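Clornton Film Society > Meetings > Minutes

2 min read

Minutes of the program meeting, Fulwood Hall, Monday, June 24, 2019

Present: Tainá Bittencourt (chair), Doina Babić, Darcy Zacharias, Kavinda Munshi (minutes)
Apologies: Shiuli Kodikara

The March minutes were approved with one correction: the guest speaker's train fare was paid by the society.

1. Fall season
Doina presented the shortlist for the space adventure weekend. Members agreed on four features, two on each day. Darcy asked for the director's cut of "Driro" in place of the theatrical version. Agreed, if the distributor can supply it with subtitles.

2. Guest appearance
Kavinda has written to the agent for the lead actor in "Marti" and had a short reply asking about dates. Nothing is confirmed and the name stays off the poster for now. Tainá will answer questions from the local paper.
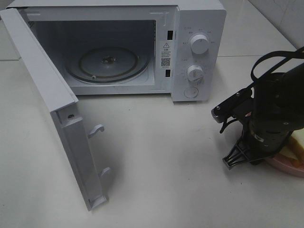 Kitchen microwave, door open.

3. Budget
The season budget was set at $2000, with roughly half going to screening rights. Darcy voted against, preferring to wait for the distributor's quote.

4. Ticket sales
Advance booking will open to members first. Doina to update the booking page and check that weekend passes can be bought as gifts.

5. Other business
Shiuli sent a note asking for a quieter interval playlist. Held over until she can attend.

Actions: Doina, booking page. Darcy, distributor. Kavinda, second letter to the agent.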